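1/ Read through Wundlow's April operations update. Headline is the gas gathering agreement with Stetsiuk, but the decline data on page 7 matters more for anyone modeling this one.

2/ The seven wells on the Bernulik pad have been online long enough to compare. Average oil rate at month 12 is down 60% from peak. The prior deck had 52%.

3/ Management puts the gap down to line pressure. Stetsiuk's new compressor is supposed to fix that by cutting wellhead backpressure. Plausible for gas. I'd want tubing pressures before giving credit on the oil side.

4/ Gathering term is 5 years with a minimum volume commitment. No rate disclosed. If the next pad slips, Wundlow pays the shortfall fee out of a thin operating margin.

5/ Gillespie Skinner asked about Fatance, the non-op block to the east. Still carried at cost. No permits filed that I can find.

6/ Hedges: oil mostly swapped through year end, gas mostly open. Basis is unhedged, so the headline gas price overstates what they realize.

7/ I'm taking the type curve down to match the pad and leaving capex flat. Will redo the reserve math when the 10-Q is out.
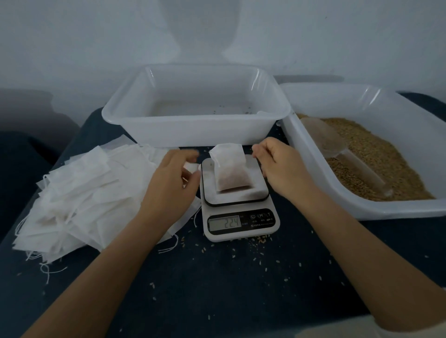
White pouch going on the kitchen scale.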